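Urnstead Constitution Study Circle
Minutes, August meeting

Called to order 7:05 pm at the Pavlow Street hall. 26 present, quorum met. July minutes read and approved, one correction (the Morkham trip was paid out of dues, not the book fund).

Old business

Letter to the county about public comment time. Draft went round last month. County wants to cut each speaker from three minutes to two and make people sign up by noon. Group feels this is bad for anybody with a day job. Discussion ran long. Agreed to take out the paragraph on the sheriff, different issue, send seperately. Motion to send as amended – passed, 2 opposed.

Reading list. The Pons pamphlet on state conventions is back in stock, 42 copies ordered. Price per copy went up a little. Members who already paid do not owe more.

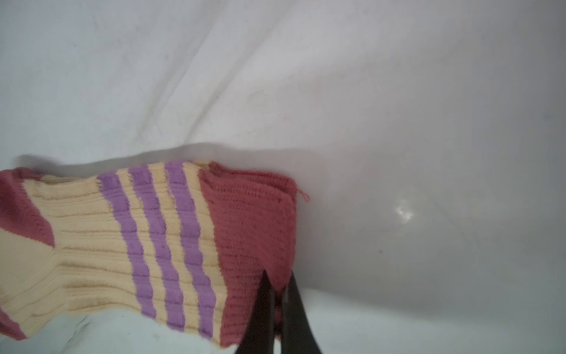 Question again about whether we endorse in the school board race. Bylaws say no endorsements, period. Some want to change the bylaws, which needs notice at one meeting and a vote at the next. Notice was given tonight, so vote is in September. Please read Article 4 before then so we dont spend an hour on it.

New business

Talk on jury nullification. Outside speaker backed out, so a member filled in with notes. Good questions. Main point was that jurors are told very little about what they may do, and judges differ on it. Disagreement over whether this helps or hurts the rule of law. Not settled. Will pick up again in the winter.

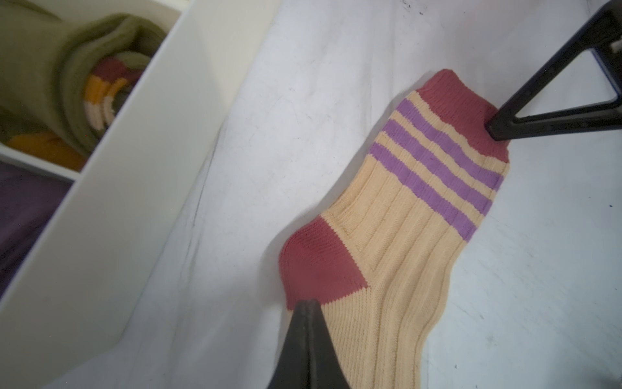 Ribbed crew sock, cream with a red cuff and purple stripes.

Treasury. Balance $1753 after hall rent. Printing still owed for the July flyers. Motion to pay on receipt of the bill – passed, no opposed.

Morkham chapter asks to hold a joint meeting in the fall. They would host, we bring food. Concern about the drive for older members. Carpool list to go on the back table. No vote needed, will answer yes unless somebody objects before the next meeting.

Flag retirement box at the hall is full again. Needs to go to the Legion post. Two members took it on. 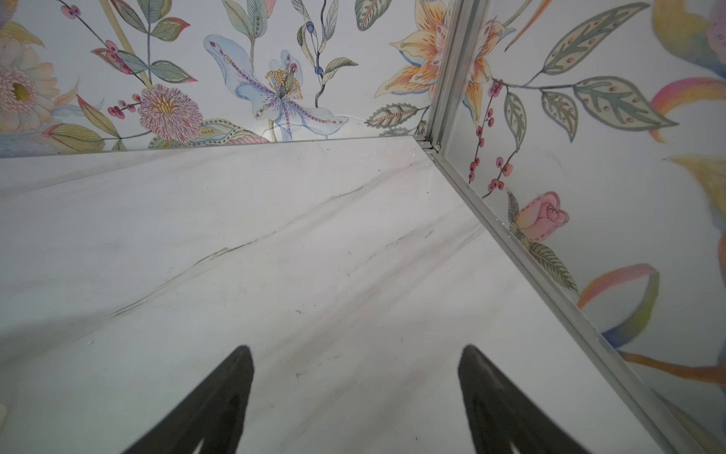 White panel with grey veining, wallpapered wall behind.

Open floor

Complaint that the minutes go out too late. Noted, will try for one week.
Request for a newcomer table by the door with pocket constitutions. Fine, start next month.
Reminder that voter registration cutoff is earlier than people think, check with the county clerk.
Side door sticks, use the front.

Next meeting same place, 7 pm. Bylaws vote first on the agenda.

Adjourned 8:50 pm.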